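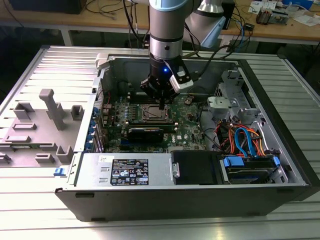

*Dell tower on its side, gripper just above the CPU socket.*

# Suson and Trirow ruler lists

Hi! I've been typing up the lines of rulers for two small river kingdoms, Suson and Trirow, and this repo is where it all lives. It started as one messy spreadsheet (mine) and now it's a slightly less messy set of CSV files.

## What's in it

- `rulers.csv`: 700 rows, one per reign, so anyone who lost the throne and got it back shows up twice
- `kin.csv`: 2,000 links between people (parent, spouse, adopted heir)
- `palaces.csv`: which palace a ruler sat in, and when the court moved
- `notes/`: my arguments with myself about spellings

Most of the Suson names come from the Hauser typescript, which I love dearly, but it swaps titles and personal names all over the place. If a name looks like a job, check the `title_raw` column before you yell at me!

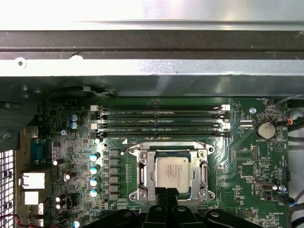
*Memory slots on the green board, with "DIMM_CPU1" printed beside them.*

## Known problems

The early Trirow reigns overlap. Two brothers both claim the same stretch of years, and I kept both with `disputed = yes`. Please don't merge them, I did that once and spent most of August undoing it.

Dates before the court moved downriver are regnal years only. I haven't converted them, and the `year_ce` column is blank there on purpose.

Daughters are badly under-recorded in the sources – lots of `unnamed` in `kin.csv`.

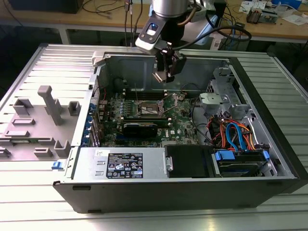 ## Loading it

I use Jamus, my little family tree script, which is in `tools/`:

```
python tools/jamus.py kin.csv --house suson
```

It prints a plain text tree. Any spreadsheet program works too, just import as UTF-8 or the accents in the titles turn to mush.

## License

CC BY 4.0. Corrections are very welcome, so open an issue and give me a page number if you've got one.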